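24 shares 3 comments

4. What changed at the packing benches

I should say up front that I came to this part of the study expecting to write mostly about speed. We had the logs from the Neston site, 1,164 bin picks in the first stretch alone, and I assumed the interviews would be a kind of garnish. They ended up taking over the section, and I'm glad they did (my co-authors may feel differently, given how many pages I sent them!).

Before the arm came in, sorting mixed returns at Neston was a job people rotated through. You took a bin, tipped your head into it more or less, and pulled things out one at a time until the bottom showed. It was dull and hard on the lower back, but it was also where people talked. Two benches faced each other, and one sorter told me she'd learned most of what she knew about the building from whoever was across from her that week. When we moved the picking over to the cell, the talking went with it, and we hadn't planned for that at all.

The other thing we hadn't planned for was how much people would watch. Nine sorters took part in the interviews, and every one of them brought up the small mixed items, the bins where a toy is lying across a stick or a pen has ended up next to a packet. Those are the bins they used to complain about. Now they wanted to know how the arm would go at them, which thing it would pick first, and whether they'd have picked the same one. Figure 4 is from one of these mixed bins.
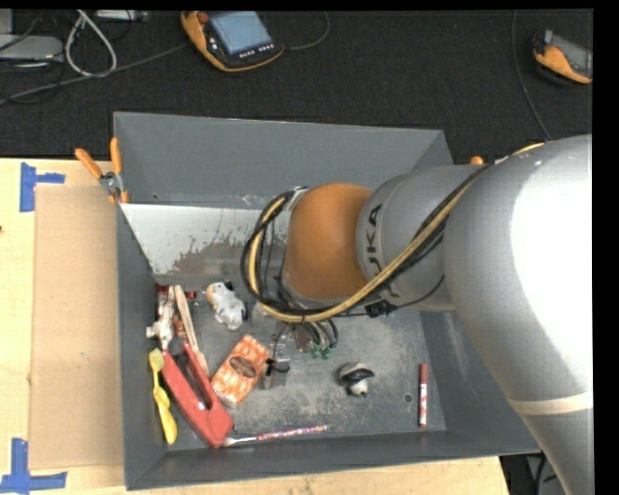

Figure 4. Arm and gripper over a bin of mixed small items.

So the job title stayed "sorter" for months after the job had turned into something closer to minding. People logged 273 interventions by hand, on paper, and I have read all of them. Some are just a time and the word "stuck." Others run to half a page, with arrows, and those are wonderful, because the writer is working out why a soft item behaves differently from a stiff one and what they'd try next time. None of that was in anyone's job description, and at Canville, where we ran the same interviews, the pay grade hadn't moved either. I think that's a fair complaint and I've put it in the recommendations.

Not everyone missed the old benches. Two people said their backs felt better by December and they wouldn't go back for anything. One of them still eats lunch with her old bench partner, who now works on the loading side.

Figure 4 · 9 comments · Share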